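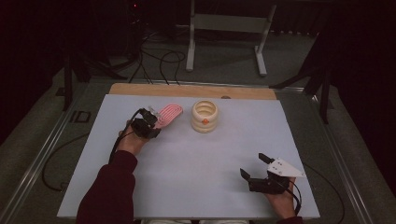
Pink oval with raised white ridges, and a ribbed cream cup.

Fellton's water comes out of chalk, and at 183 milligrams of hardness per litre it leaves a mark on everything it dries on. Shahram Talebi has spent 11 years answering questions about those marks, first for a plumbing merchant and now on his own account, testing domestic supplies between Fellton and Mathur. We spoke at his workshop on Tue 3 March.

He began with the word itself. "People say limescale for anything white," he said. "Some of it is soap. Calcium reacts with the fatty acids in bar soap and you get a curd that won't dissolve. It needs a different treatment from the carbonate, and if you put vinegar on it and wait, you will mostly be waiting."

True scale forms when hard water is heated or left to evaporate. Bicarbonate in solution gives up carbon dioxide, and calcium carbonate drops out on the nearest surface. In a kettle that surface is the element. In a bathroom it is the tap outlet, the shower screen and the base of anything that stands in a puddle.

Talebi's test for telling the two apart takes a drop of white vinegar. "Fizzing means carbonate. No fizzing and a greasy feel means soap. Quite often you have both, in layers, and then you clean off the soap first with washing-up liquid and hot water, rinse, and go in with the acid."

He prefers citric acid to vinegar for kettles, on grounds of smell, and does not boil it. Heated strongly in very hard water, citric acid can form calcium citrate, which is itself poorly soluble. "Warm is enough. Leave it, pour it away, rinse it out a few times."

Textured ware is slower. A ribbed beaker or a ridged soap dish holds a film of water in each groove, and the film dries from the edges inwards. Talebi soaks such things if the material allows it and uses a soft brush along the grooves. Marble and limestone he will not let acid near at all – the stone is the same compound as the scale. Enamel he treats case by case, according to what the maker says.

On softeners he was guarded. An ion-exchange unit swaps calcium for sodium and does what it claims, provided the salt is topped up. "Keep one unsoftened tap for drinking. That is the usual advice and I have no quarrel with it." Magnetic devices clamped to the pipe interest him less. He fitted one at home in Zodville, left it for 4 months and descaled the kettle as often as before. "One house, one kettle. I wouldn't publish it."

His former colleague Dorin Bălan takes a more favourable view of them, and the two have agreed to leave the subject alone.

Asked what he does in his own bathroom, Talebi said he wipes the screen with a squeegee after each shower and does the taps on Sundays. The shower head comes off every 3 months and goes in a bowl of citric acid. "An hour, then a brush for the nozzles. If it still sprays sideways, look at the washer."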